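When the Buses Stop: How Residents of Flullard Travelled During the July Drivers' Strike

Project report, second year, Transport and Society module
Submitted 12/30/25

1. Introduction

In July the bus drivers of the Mivergate company stopped work for five days. The dispute was about pay and about the length of the split shifts, where a driver works in the early morning, has some unpaid hours, and works again in the evening. Flullard has no railway station, and Mivergate runs all the bus routes through the town. For people without a car the strike was therefore a serious matter.

The local newspapers wrote mostly about the argument between the union and the company. Our group wanted to know something simpler: what did the passengers do? We asked how they reached work, college and the health centre, what it cost them, and whether their opinion of the strike depended on how much they suffered from it.

2. Method

We interviewed 20 regular bus users. All of them lived in Flullard or in the village of Asfaw, which is the last stop on the longest route. We found them at the main bus station and through a notice in the library. Each interview lasted ten minutes and followed the same list of questions, but we let people talk freely at the end. Two members of the group were present each time, one to ask and one to write.

We did not record the voices. In the first trial we noticed that people became careful when a telephone was lying on the table, especially if they worked for an employer who had been strict about lateness.

We must mention some limits. The interviews were made in autumn, so people had to remember things from the summer. Also, a person who answers a notice in a library is perhaps a person who already has something to say. Our results cannot be taken for the whole town.

3. Group work and materials

The group met once a week in the shared project room of the faculty. The notes were typed into one table, with a row for each person and a column for each question. Where the two note-takers did not agree, we kept both versions and discussed them at the next meeting.
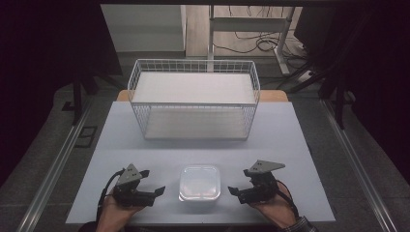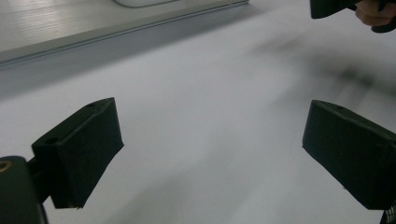 The coding of the answers took longer than the interviews. Our first set of categories was too fine – we had separate codes for a lift from a neighbour, from a relative and from a colleague – and there was almost nothing in each one. We joined them under "lift" and started again.

4. Results

4.1 How people travelled

Half of those interviewed, that is 10 people, got a lift on most of the days. Five walked or cycled. The others stayed at home, used a taxi, or slept at a friend's place nearer to work. People from Asfaw were in the worst position, as the road to Flullard has no pavement for a long part and several of them did not feel safe to walk there.

A small private firm, Rilov, ran a minibus in the mornings. Those who used it were grateful, but they said it was full before it reached the second stop, and there was no return journey in the afternoon.

4.2 Costs

Taxi users paid much more than their normal fare. Holders of monthly tickets were annoyed that the refund had to be requested on a paper form from the ticket office, which was closed during the strike. One woman told us she gave up the idea of a refund after her second visit.

4.3 Opinions

We expected that the people with the most difficult journeys would be the most angry with the drivers. This was only partly so. Several of them knew a driver personally and spoke with sympathy about the split shifts. The strongest criticism concerned information: the notice at the stops was put up late, and it did not say whether the school services would run.

5. Discussion

For the passengers, poor information and the lack of any plan for Asfaw seem to have been bigger problems than the dispute itself. We suggest that the town council keeps a simple list of emergency transport, agreed in advance with both sides, and that refunds on monthly tickets are made automatically.

A further study should include the drivers. We wrote to the union branch and to the company, and the company sent a short reply which referred us to its website. The union offered a meeting, but the date was after our deadline.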